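Can a robot clear a table yet?
Frequently asked questions

Pradis tests chore robots for small offices, laundries and workshops. These are the questions we get most often by email. Last updated in June.

Can I buy a machine today that does general housework?

No. You can buy machines that do one job on one kind of surface. Floor vacuums and lawn mowers are the usual ones. A machine that picks up, wipes, folds and puts away in a home it has never been in is still a test project, ours included.

What can your test unit do?

Mostly pick and place. In our last round the Jokska arm made 642 attempts at moving a single object from a table to a bin or shelf. It finished 381 of them with no help from a person. Cups and boxes did best. Cloth and loose paper did worst.

Why is tidying harder than factory work?

On a production line the part arrives in the same place every time. On a shared table nothing does. 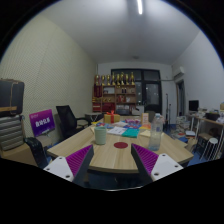 Clearing a meeting table is the chore offices ask us for most, so we use it as our standard job. Hard objects that stand up by themselves are the easy part. A cup like the pale green one can be gripped from either side. A clear bottle is harder to locate, and one that is partly filled needs a slower lift. A sheet of paper lying flat and partly under a folder is still beyond us on most tries. The machine also has to know what stays. A gift box with a ribbon on it is not trash, but software has to be told that.

How fast is it?

Slow. A person clears our standard table in under 5 minutes. The arm takes some 49, including retries.

What about shop-floor chores?

Better, if the parts are all alike. Sorting fittings into trays and loading a parts washer both work well enough to leave running. Sweeping under benches and coiling hoses do not.

Does it need someone watching?

Yes, for now. Samran Sangkhawat runs our floor trials and requires one trained person within reach of the stop button.

Is Mollah a different product?

Mollah is the planning software. Jokska is the arm. They are tested together and can't be ordered separately.

Can we host a trial?

We take sites within driving distance of our Drikavura workshop. Send the room size, the floor type and a list of the chores you want done.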